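Inside the Desktop Tower: Handout 2
Instructor: Omolara Okafor
Room 421, Thu 11 January

Welcome back, everybody, and thank you for labeling your screw trays so nicely last time (it makes my evening a great deal shorter!). This session we get to know the inside of a tower before we take anything out of it, so please read this page with the side panel off and your hands in your lap. Lay the case on its side, as we practiced, with the motherboard facing up at you. 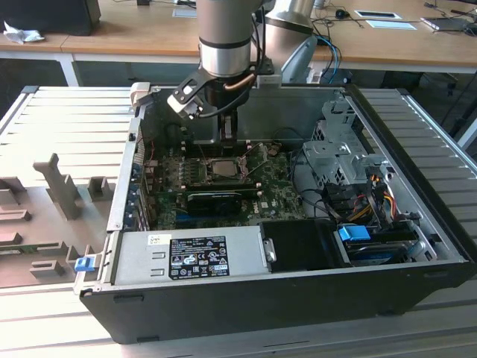
Photo: Tirov Bench Skills course

Find the green motherboard first, because everything else will make sense from there. The square metal processor sits near the middle, with a silver lever along one side of its socket, and the memory slots are its close neighbors. The low black card lying across the board is the graphics card. Now look for the power supply, the silver box with the black label, and then the perforated gray drive cage with those orange, yellow, red and black cables running down beside it.

Blue parts are worth a second look, like the latch on the drive caddy. On many towers the maker colors the pieces you are meant to press or slide.

For next time: read the Negi chapter on sockets, nearly 20 pages but an easy read, and sketch your own board from memory.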